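I run the turnover crew at Skalmont, which is 41 short-stay apartments in Bratstead. We started working with a robot on part of the job in August and a few people here have asked how it's going, so, a thread.

First, the setup. The hardware and software come from a company called Veltell. It does trash runs. Pick up the tied bag from wherever the crew left it in the kitchen, carry it out, come back for the next one. It doesn't strip beds or touch bathrooms.

Every new task gets run in simulation before it goes near a real apartment. Veltell builds a rendered unit, puts clutter in it, and the robot practices there. Our layout is kitchen and living area in one room, so the bag on the kitchen tile and the sofa are always part of the same problem.

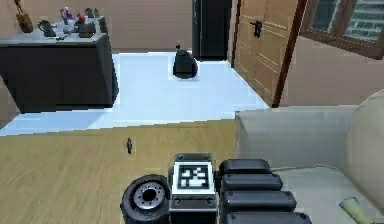 The last round was 800 simulated runs. I get a summary and a login to look at whichever ones I want. I look at the bad ones.

Part of my week is now sitting at a desk doing this, which was not in my job a year ago. I go through failed runs on Friday morning and write a line on each. Usually it's something any cleaner would know. Bag dragged when it should have been lifted. Turned too close to the furniture.

The crew was asked to help with the clutter list, and that was the best decision anyone made in the whole project. The first version had clean counters and a bag in the middle of the floor. One of our longest-serving cleaners looked at it and said she had never once walked into a unit like that. She wrote a page and a half of what guests leave out. Veltell used most of it.

She got paid for those hours at her normal rate. I think it should have been more and I said so. We're still discussing it.

What changed for the people doing the work: less walking. The trash room is at the far end of the ground floor and the old routine was a trip down every couple of units. People's shoulders and wrists were the main complaint on my injury forms, and full bags were the main reason given. Too early for me to claim a drop there.

What else changed: the time target. Management wanted to take 30 minutes off each shift the week the robot arrived. I asked them to wait until we'd seen it work a full month, and they agreed to that much. The crew knew about the request before I'd told them, so there's some trust to rebuild.
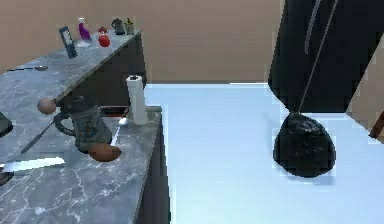

The other question I get is whether it's going to do the kitchens next. It isn't on the schedule I've seen. Clearing a counter is a pile of small decisions and that is the actual skill in this job. Take one with a knife, a mug, a spoon and a potato on it, and the arm off to the side holding a single trash bag over the floor. Is the potato trash or does it go in the fridge? Does the paper towel roll get swapped out or left? A cleaner settles all of it in a few seconds while thinking about the next room. I'd rather have the machine on bags and the person at the counter.

Hours. We have not cut anyone. We had two people leave over the summer for their own reasons and one of those spots hasn't been filled. I can't tell you that's unrelated. I asked for it to be posted again and the answer was "after the review."

Some practical stuff for anyone about to do this. Tie the bag with a knot that stands up. Agree on one spot on the floor per unit and keep to it. Get the crew's stop procedure printed large, in every language your crew reads, and on the wall before day one. Ours went up on day four.

Also decide who gets called when it stops in a hallway. For the first two weeks it was whoever was closest, and that meant the same person every time, because her floor has the elevator. Now it's me or the front desk.

There's a Chung floor scrubber in the lobby too, which people keep mixing up with this one. Separate contract, separate vendor, and it only runs at night.

The review is next month. The crew gets two seats in it, and I've asked them to bring the clutter list.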